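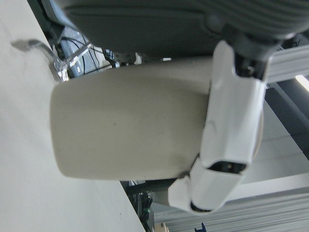
Según Hanneke Nijs, conviene guiar la mano despacio y detenerse antes de cerrar el dedo, porque las demostraciones apresuradas se repiten igual de apresuradas.

4.2 Grabación del agarre

1. Active el modo de guiado en la consola Jarkico y fije la velocidad al 50 %.
2. Lleve el dedo blanco hasta apoyarlo en la pieza beige.
3. Mantenga la posición 2 segundos y pulse Marcar.

Precaución: no fuerce las articulaciones del dedo con la mano.

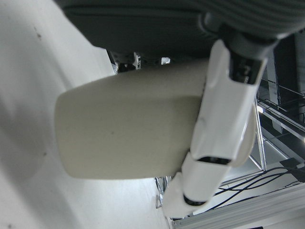 4.3 Validación

4. Reproduzca la demostración sin pieza.
5. Grabe 11 repeticiones por postura. Descarte las interrumpidas.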